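Câble du poignet qui tire quand le bras se replie, comment le refixer ?

Entraide Distito > Robots et automatismes > Entretien

Noémi Tóth
25 septembre 2025

Bonjour,

Je m'occupe d'un bras monté au bord d'un plan de travail de cuisine, avec une pince au bout. Le câble de la pince part du poignet, fait une boucle et redescend le long du bras, où il est tenu par une sangle. Depuis que j'ai refait ce montage en août, la pince perd la communication quand le poignet tourne presque à fond. Le défaut s'efface au redémarrage, puis revient 2 cycles plus tard. J'ai déjà changé la sangle de place 2 fois sans vrai résultat.

Est-ce que je dois laisser plus de mou, ou descendre encore la sangle ? Et faut-il refaire l'origine de la pince après ? J'ai mis des photos en fin de page.

El Idrissi

Chez moi c'était le connecteur. Changez le câble et n'y pensez plus.

Ferenc Bozsik

Avant d'acheter un câble, regardez la longueur de la boucle. Une perte de communication qui arrive toujours au même angle vient souvent d'une traction sur la fiche.

Voilà comment je procède sur la cellule d'Irnesham :

Coupez l'alimentation du bras et de la pince. Desserrez la sangle sans la retirer. Débranchez la fiche côté pince et regardez les broches à la lampe – une broche tordue se voit tout de suite. Rebranchez, vissez la bague à la main, pas à la pince.

Remettez sous tension et passez en mode manuel à vitesse réduite. Amenez le poignet à une butée logicielle, puis à l'autre, en suivant la boucle des yeux. Elle ne doit jamais se tendre ni passer sous le corps de la pince. Serrez la sangle dans la position où le câble est le plus sollicité, en gardant du mou au-dessus. Elle doit tenir la gaine sans l'écraser.

Dégagez aussi la zone autour du bras pendant l'essai. Une boucle trop longue finit par accrocher une poignée ou un manche, et là c'est la fiche qui prend.

Pour l'origine : inutile si vous n'avez pas démonté la pince de sa bride. Si vous l'avez démontée, refaites-la, et vérifiez la charge déclarée dans Plelura. Chez nous le défaut portait le code 54 dans le journal, regardez si vous avez le même.

Noémi Tóth

Merci Ferenc. C'est bien le code 54. Je reprends la boucle demain et je laisse le câble d'origine pour l'instant.
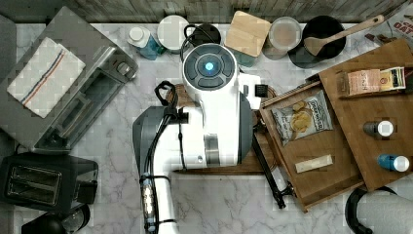
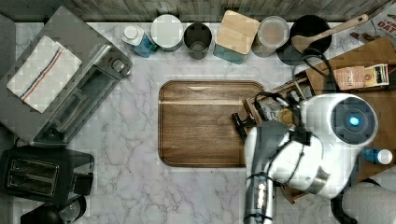

Le bras et sa pince au-dessus du plan de travail, avec le câble noir au poignet.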